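The Great Tea Shelf Sort-Out

I have been putting this off since before Christmas, and on a rainy afternoon in March I finally pulled every single tin, packet and box off the tea shelf and onto the table. All of it! I love tea, I love buying tea, and I love being given tea, so you can imagine the state of things.

Final tally: 29 kinds. Six of them were chamomile. I don't even drink that much chamomile (Ursina does, when she visits, so I suppose I've been stocking up for her without noticing).

Where I started

Sniffing, mostly. Anything that smelled like cardboard went into the compost, and there was more of that than I'd like to admit. Then I began matching what was left to containers, which is my favorite part of any sort-out. I get way too happy about a lid that fits.

The paper packets are the real troublemakers. They slump, they spill, they hide behind each other. I moved the good loose teas into plain round tins, the silver kind with a lid that slips down over the body. I've had mine for years and I still think they're the prettiest things on the shelf, especially when the light hits the metal and goes all ripply.

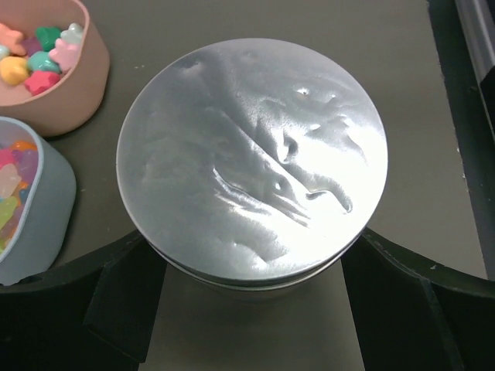

Labels, or my lack of them

I had a whole plan for labels. Rania has the most beautiful handwriting and offered to do them for me, but I'm going to wait until I know what's staying where. For now it's a scrap of masking tape on the bottom of each tin, with the name and the month I filled it. You do have to pick them up to see what's inside, and I kind of like that, it makes choosing a bit of a lucky dip!

Black teas are on the left now, green in the middle, herbal on the right, and the everyday breakfast tea is down at the front where I can reach it half asleep at six in the morning. I also found 2 strainers I thought I'd lost, so that's a win.

Next up is the spice drawer. If you've got a good way of storing whole nutmeg and cinnamon sticks, please tell me in the comments, mine are currently rolling around loose with the birthday candles.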